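Bundinik compara duas garras na bancada

Domingo, 3 de maio de 2020

Teste rápido na Bundinik: garra Nodora contra a Gindley, mesmo controlador. 900 ciclos cada. A Nodora falhou 5 vezes, a Gindley 2. Almofada dos dedos é o ponto fraco, dizem os tecnicos. Nova rodada em junho, com com outra câmera.

Comentários
jpr_auto: e o preço??
Lia: faltou testar peça lisa

Este site usa cookies. Aceitar

Leia também
Jitpraphai troca controladores

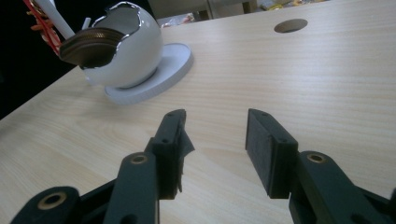 Garra aberta na bancada, fita ou almofada do dedo esquerdo já rasgada.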